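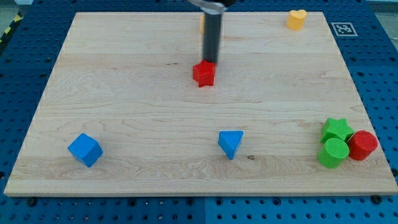

Ostemora Shape Blocks and Work Board
Item 949 – Listed under: Sorting and Matching / Block Sets
Page revised November 8, 2019

Product summary

Ostemora shape blocks are single-color solids for sorting, matching and placement exercises. The outlines are chosen to be distinct from one another at table distance: star, heart, cube, cylinder and triangular prism. The blocks have no printed faces, letters or numerals. Color and outline are the only sorting attributes.

The same outline is supplied in more than one color. A star can be red or green, so a task set by shape and a task set by color give different groupings from the same blocks. Blue is likewise shared between the cube and the triangular prism.

Surface

The finish is matte. Some faces show fine ribbing, and others have a slightly fuzzy texture to the eye. This is normal for the range and is not grounds for return. Blocks are not lacquered and should not be painted or varnished, as a coating fills the texture and makes the faces slippery against each other.

Orientation

Stars can be laid with the star face up or stood upright on their points. Hearts stand with the lobes facing up. A standing heart has a small contact area and should be set down on a level part of the board. Cylinders stand on either end. The prism can be placed with its apex up or down; for exercises that involve knocking or sliding, place it on a flat side.

Work board

The board is pale wood with a visible grain, supplied flat and without a raised rim. Growth rings and darker knots differ from one board to the next, and boards cannot be selected by pattern. The pale ground gives good contrast with red, blue and green blocks. Yellow reads less strongly against it – users working under warm lamps may prefer to put the yellow pieces near the edge of the board, where they stand against the color of the bench.

The board may be used on any flat support, including perforated bench panels. Check that it lies flat before use. Where two panels meet, run a hand across the joint; if one panel stands higher than the other, the board will rock and standing pieces will fall. Bolt heads should be kept clear of the underside.

Ordering

949 – Mixed block set with work board
949-B – Blocks only
949-W – Work board only

Maximum evenly distributed load on the board: 900 g.
Replacement blocks are sold singly. State both shape and color when ordering. Orders that give a shape only will be held until the color is confirmed.

Compatible storage

Plasgate shallow trays, size 2 and size 7. The size 2 tray takes blocks only. The size 7 tray takes blocks with the board laid on top as a cover. Lashari drawstring bags may be used for the blocks but are not recommended for the board, as the corners wear through the fabric.

Care

Wipe blocks with a cloth dampened in plain water and let them dry before storage. Use a soft dry brush on ribbed faces. Do not use solvents, bleach or a dishwasher. Keep the board away from heaters and direct sun. Marks can be removed with fine abrasive paper, worked along the grain. Do not soak the board.

Dristis customers

Blocks from the earlier Dristis line, discontinued in March, can be mixed with this set. Colors were matched by eye and small differences in shade are possible.

Related items: block trays, bench panels, spare boards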